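Laundry Robots Still Fumble the Shirts, and They're Getting Better Fast

Anyone who has waited years for a machine that puts the wash away got some cheerful news this April. Rodon, a small automation outfit that has been working on cloth handling since it opened, let visitors into its Gotau workshop to watch an arm pick clothes and linens out of a heap, spread them on a table and fold them. It didn't go perfectly. It went a whole lot better than the last open day, when a single pillowcase ate up most of the morning.

The test was simple to explain and hard to pass. The arm got 60 pieces of clean laundry, mixed sizes, tipped out of a bag with no sorting. For each one it had to find an edge, lift, lay the piece flat and fold it into something you could put on a shelf. It finished 30 of them without a person stepping in. Half! For a job that every teenager claims to find impossible, that's a real number, and the people watching from behind the rope clapped more than once.

Towels were the stars. They're square, they're thick, and a corner is a corner whichever way up it lands. The arm got through them at a steady pace, slower than a person who does this for a living but with no pauses to think. Napkins went nearly as well.

Clothes are another matter, and plaid shirts and soft trousers are where the whole field still sweats. Cloth bunches. It slides over itself, hides its own hems and changes shape the moment it's touched, so the plan the software made a second ago may already be out of date. A check pattern ought to help, with all those straight lines to follow, but once the fabric folds over, the lines bend and cross and start pointing every which way. 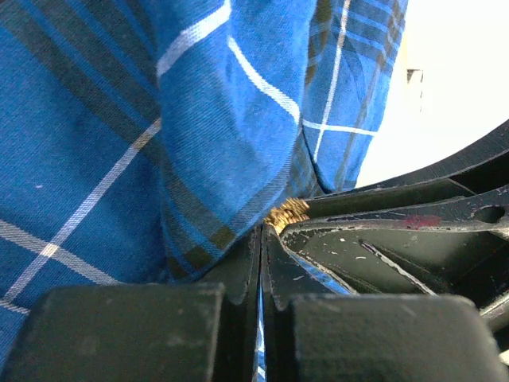 Marijke De Graaf isn't ready to call it a helper yet. She said half the basket still leaves her with half the basket, and that she would want to see it cope with a fitted sheet and a week's worth of inside-out socks before giving up any space in her laundry room. She also wondered how much time goes into watching the thing, and whether that gets counted as housework too.

Fair questions, and the Rodon team took them in good spirits. Fitted sheets weren't part of the test. Socks were left out as well, though pairing them is on the list for the fall. As for the watching, a member of staff stood within reach of the stop button all through the run, and the team says that won't change until the arm can tell for itself when a grab has gone wrong.

That last part is where most of the current work is going. Right now a missed pinch can go unnoticed for several seconds while the arm carries on folding air, which is funny to see once and less funny in a busy back room. A new routine makes it check its grip before lifting and try again from a different side if something feels off. It gets 6 tries per piece, then it sets the item aside for a human and moves on. Several of the shirts in the reject pile got there that way, and the team was happier about those than about some of the finished ones, as the machine had at least known it was stuck.

So can machines do the chores yet? On the shop floor the answer is creeping toward yes. Lawal, a linen service that handles table settings for restaurants, plans to put one of the arms on its towel and napkin line for a six-week trial, working next to the regular folding crew. The crew will keep the shirts and aprons. If the trial goes well, Lawal would like a second arm on the evening shift, when it's hardest to find people.

At home, the wait is longer. The arm needs a big clear table and good even light, and a bedroom floor at the end of a long week offers neither. Price hasn't been discussed. There's also the walk from the dryer to the closet, drawers included, and no one at Rodon is promising that part.

Still, it's hard to watch a machine shake out a towel, line up the corners and pat it flat without grinning a little. The next open session is planned at Trurnora, the shared workshop space across town, where visitors will be able to bring a piece of their own laundry and see what the arm makes of it. Bring something you don't mind getting back in a lump.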